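The table by the outlet: a talk with the one who runs the swap room at Irholm

We met at 7 in the evening, which was her idea, because the room is free then and the kettle works. She asked me to leave her name off. "Everybody in the building knows anyway," she said. Fine by me.

Irholm is a residence block, mostly students and people in their first jobs. The swap room is on the ground floor, next to the bikes. People leave small stuff there when they move, other people take it. Toiletries, stationery, toys, fans. August is the crazy month. By the time I came it had calmed down a bit, she said, and she was still working through what August left her.

First question, why a tablecloth. Most swap rooms I've been in have a bare table and a cardboard box on the floor.

"Because it was ugly. The table, I mean. It had a burn on it from somebody's iron. I got the cloth from Munshi, the fabric place behind the station, it was a leftover piece. Big flowers, blue and red. I thought it might be too much. Then people started putting things down nicely. On the bare table they just dumped."

She puts most of it down to the cloth. I'm less sure, but ok.

So what goes on it? Small things only. Clothes go on the rail, pans go on the shelf, and the table is for what she calls bathroom and desk. A fan is allowed if it's a desk fan. Soft toys are allowed if they can sit up by themselves or lean.
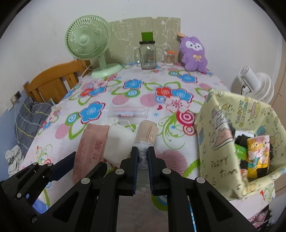 "I don't like bags inside bags," she told me. Packaging is her big subject, we spent half the evening on it. If something comes in a plastic wrap and the wrap is still on, it stays on. Same with a carton. She won't open it to check. "Someone gives you a closed thing, you pass on a closed thing. Who wants a cream that three people have looked at?"

And pouches? "Pouches I open. You'd be amazed. Earrings, a tooth once. A baby tooth! I put a note on the door and a very embarrassed father came down."

Jars are a favorite with her. Any jar with a proper lid stays on the table until somebody claims it, and meanwhile it holds cards and other flat things that would slide around. She has tried trays. Trays fill up with hair ties and coins, she says, and then no one looks in them.

I asked how the table gets laid out. Tall to the back, by the wall. Flat and see-through cases lying down so people can look in from on top. Boxes standing up if they'll stand. "Like a shop but a bad shop." Anything with a cord goes at the end near the outlet so people can try it before they carry it up four flights. She learned that one from a heater that went up and came straight back down.

Cotton swabs she always has. Always. People buy the big tub, use a few, move out. She has stopped being surprised by it and keeps the small clear containers only. The bags of loose ones she throws out.

Then labels. A lot of what comes in has been bought abroad or sent by somebody's parents, and she can't read all of it. Her rule is to find someone in the building who can. There's a group chat, it's called Juser for reasons she couldn't explain to me, and she posts the small print there and gets an answer fast, normally in a few minutes. At last count the chat had 24 people in it. "One does Korean, a couple do Chinese, one does Polish. I do the tea."

What's she looking for on a box? The date, before anything. Then whether it's for skin or for floors, becuase pretty packaging tells you nothing. Pink especially, she says. She once had a pink carton on the table for a whole week that she took for soap. Dishwasher tablets.
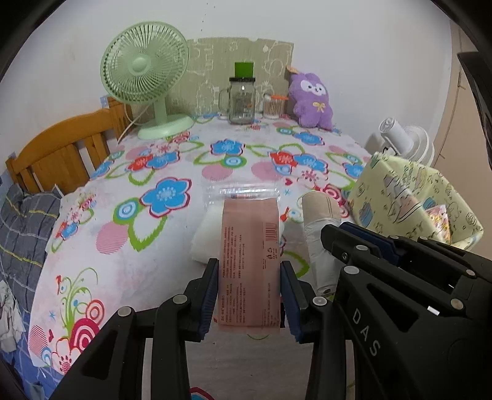

Cartons that are squashed at the end she keeps too, so long as the flap holds. Ones that have been taped shut go on a lower shelf with a sticky note saying taped. She used to retape them herself and then got asked if she'd been in them, so she quit doing that.

Does anything get refused? Medicine. Razors. Candles that have been burned, "because they fall over in the bag and then you have wax on a sweater". Opened food, obviously. Perfume she takes but only away from the plush toys, they soak it up and then the whole table smells like somebodys aunt.

She writes it all down, by the way. School notebook, one line per thing, in and out. The last line when I looked was number 3074. That's since the room opened, and she has no plan for the notebook. "I like seeing a thing go out. I draw a line through it. Very satisfying."

There's a second room like this at Imine, across the river, and they asked her for her rules. She sent them half a page. They wrote back wanting to know where to buy the cloth.

I left with a jar. She crossed it out in front of me and told me to bring back the lid if I broke the glass.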